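Notebooks > Petbridge Workshop > Finishes > Waterborne topcoat over white paint

This site uses cookies to remember your notebook view. Accept / Manage settings

23 December 2018

Yellowing and print-through on white panels, continued.

Picking up from the last entry. The problem as it stands: white waterborne enamel over pine turns yellow-brown over the knots, and the clear coat on the bare wood next to it stays the right color but grips badly where it laps onto the enamel. Two faults, probably separate. I have been treating them as one and wasting panels.

Stock for this round is the Flovomwood pine, same delivery as before, stacked with stickers against the north wall. Moisture reads higher at the bottom of the stack than at the top. Turned the stack over before cutting and took the test pieces from the middle only.

Cut panels 30 cm long, all from flat-sawn boards, each with at least one knot. Planed, then sanded 120, 180, 220. Dust off with the vacuum brush, then a barely damp cloth. No tack cloth this time. Kaiwen Cao thinks the wax in the tack cloths is behind the cratering on the earlier set, and I can't rule it out. The cratered panels are still on the shelf over the sink, please leave them there.

Primer schedule

Set A: waterborne stain-blocking primer, two coats, sand between.
Set B: dewaxed shellac, spot applied to knots, then one coat of the waterborne primer over everything.
Set C: dewaxed shellac over the full face, then enamel direct.
Set D: no primer, enamel direct. Control.

Shellac mixed fresh. The old jar was gummy on the rim and a drop on glass was still soft the next morning, so it went in the waste can. Label new jars with the mix date. The last two had nothing on them.

Enamel is the Jia white in satin, brushed, two coats on every set. Stirred by hand. The can had a skin on top, which I lifted off whole, and I strained the rest through a paper cone. Shop temperature 20 C at the bench and lower by the door. Heater on low overnight with the drying rack moved to the inside wall.

Observations, primer sets

Set D bled through the first coat of enamel while it was still drying. Yellow halo at every knot, darkest at the rim of the knot and paler in the center. Second coat hid it for a day and then it came back. As expected.

Set A looked fine after the first enamel coat. Slight warm cast over the two largest knots after the second. Under the daylight lamp it shows, under the shop tubes it doesn't. Check these again under the lamp only. Earlier notes don't say which light was used and I don't trust them.

Set B has no bleed so far. There is a visible edge where the spot of shellac stops, a low ridge that telegraphs through the enamel at a raking angle. Feathering the edge with 320 before priming would probably fix it. Try that next round, with the shellac thinned a little more.

Set C has no bleed and no ridge. Enamel dragged a bit on the bare shellac and brush marks are heavier than on A or B. Scuffing the shellac with a gray pad helped on the last piece, which is marked C-scuff on the back in pencil.

Heat box

One panel from each set went into the heat box at 60 C with the lamp on. I know this is harsher than anything the pieces will see in use. It is only meant to rank the sets. Box thermometer disagrees with the probe by a couple of degrees, and I used the probe.

Ranking on color after the box, best first: C-scuff, C, B, A, D. C and B are close. The gap between B and A is large.

Adhesion at the lap

This is the second fault. Where clear coat runs over the edge of the white, tape lifts it in flakes. It does not lift from bare wood. Cross-hatch with the blade guide, then the tape pulled at a steady angle.

Tried 3 treatments at the lap line:

a. Clear over enamel after an overnight dry, no sanding. Flaked badly, most of the grid gone.
b. Same dry time, enamel scuffed with gray pad. A few squares lost at the corners.
c. Clear applied to the bare parts first, enamel second, masked to the line, no overlap at all. Nothing to test at the lap, obviously. Line is clean if the tape comes off while the enamel is still soft, and ragged if it is left until the next day.

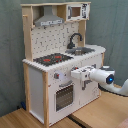

I prefer (c) for anything assembled from separate parts, where the white pieces can be finished flat and joined later. For pieces glued up before finishing, (b) with a longer wait. The can says recoat after a few hours, but a fingernail still marks the enamel well past that at shop temperature. Going by the fingernail from now on.

Masking tape: the Ullside green tape bled less than the plain tan roll. Burnish the edge with the plastic card, then seal the edge with a thin pass of the clear. On the pieces where I skipped the seal coat the white crept under in small teeth along the grain. They scrape off with a fresh blade if caught early.

Blocking

Noticed while packing away. Two enameled panels leaned face to face over lunch stuck together and pulled a patch of gloss off each other. Both had been dry to touch since the day before. Some 30 minutes of contact, no weight on them. Same thing did not happen with the clear-coated faces. Wax paper between white faces until further notice, and no stacking. This matters for doors and for any shelf that sits down onto a painted edge.

Open items

Repeat B with feathered edges. Use knots of similar size, this lot was too mixed.
Sprayed enamel over C, to see whether the drag is only a brush problem.
Blocking test done properly, with a weight and a timer.
Ask at Petbridge front desk about the missing 320 sheets. The box is down to scraps.
Second probe for the heat box.
Panels A to D are on the rack by the inside wall, faces out. Do not wipe them down. The heat box panels are in the drawer under the bench in an envelope, away from light, for the comparison in January.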